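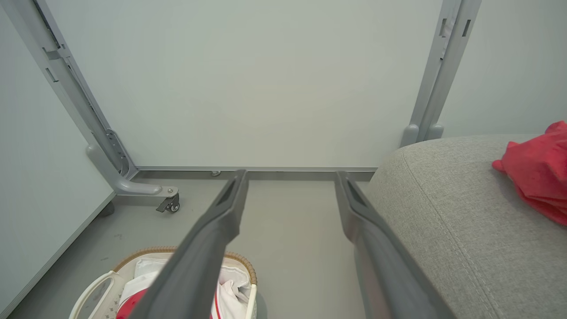 3.2 Follow-up and relapse

Of the 2274 adults with giant cell arteritis listed in the Brerley register, those who had started steroid tablets within the study period and had at least one later clinic visit were followed until relapse, death or the end of the study. Records were last drawn from the register on 2/3/18. Patients who moved out of the area were kept in the analysis up to their last visit.

Relapse was defined as a return of headache, jaw pain, scalp tenderness or sight problems that led the treating doctor to raise the steroid dose. A rise in blood markers alone was not counted. Two authors (A. Halász and S. Mousavi) read the clinic letters separately, without knowing the starting dose, and a third (G. Bodnár) settled any cases on which they differed.

Most relapses came while the dose was being lowered, and they were more common once patients had reached 5 mg a day or less. Roughly 23 per cent of patients relapsed in the first year. Age at diagnosis made little difference. Women relapsed slightly more often than men, but the gap narrowed after we allowed for the starting dose – the men had, on the whole, been started on more.

Figure 1 shows the share of patients free of relapse over time, split by how quickly the dose was lowered. The two curves stay close together for the first 4 months and then separate, with the slower group doing better. We would treat this with some care. Doctors may lower the dose more slowly in patients they think are at risk, and the letters did not always give a reason for the plan chosen.

Figure 1. Patients free of relapse, by speed of dose reduction. Shaded bands are 95% confidence intervals.

Loss of sight after the start of treatment was rare in both groups, and we did not compare them on this outcome. Side effects of steroids are reported in section 3.3.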